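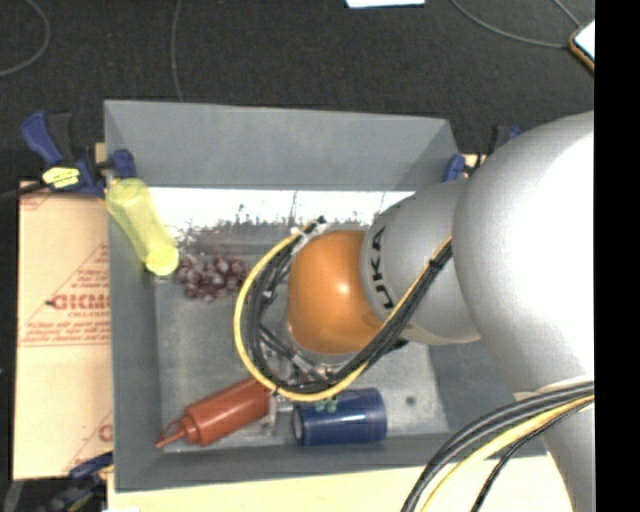

Print
E-mail

I will defend the junk bin until I'm 61 and then some. You know the one, an open box that takes whatever you had in your hand when the phone rang (grapes included!). My neighbor Mylene Mercado has dividers in hers, little slots for batteries and string, and she spends half of every Sunday putting things back in them. Mine takes four seconds.

People say you can't find anything in a bin like that, and I say you find everything, because you have to look! Last September I went digging for a tape measure and came up with a spare house key I'd given up on years ago. Mylene would have had that key in slot 13, sure, but she'd also have had to remember slot 13.

I do take the fruit out by bedtime. Everything else can stay where it landed, and I'm not buying dividers.

Print
E-mail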